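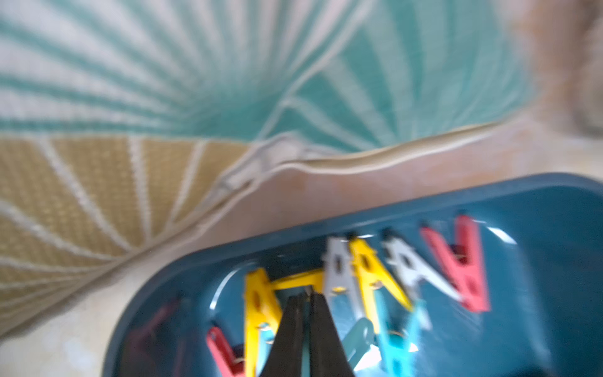 Speaker notes – gripper comparison, wrist cam section

Slide 4. Start with the pegs. Plastic clothes pegs in a teal basket, mixed colours, most standing upright. Ask who's tried it – pause.

Two grippers, same arm. Vamell parallel (narrow black fingers, tapered) vs Skonasex soft pads. 303 grasps total, split is on the backup slide.

Point at fingertips going in between the yellow and the grey. Small gap. Soft pads too fat for this, kept shoving teh neighbours over.

Blur! Say it early. Old camera was worse, Tilen controller at 80 per cent speed, dropped to 31 and most double grabs went away.

Teal peg on teal basket – 23 misses, nearly all colour. Mention Ahn lighting kit, dont go into price.

Skip slide 6 if running over. Water. Then straight to the video, sound OFF.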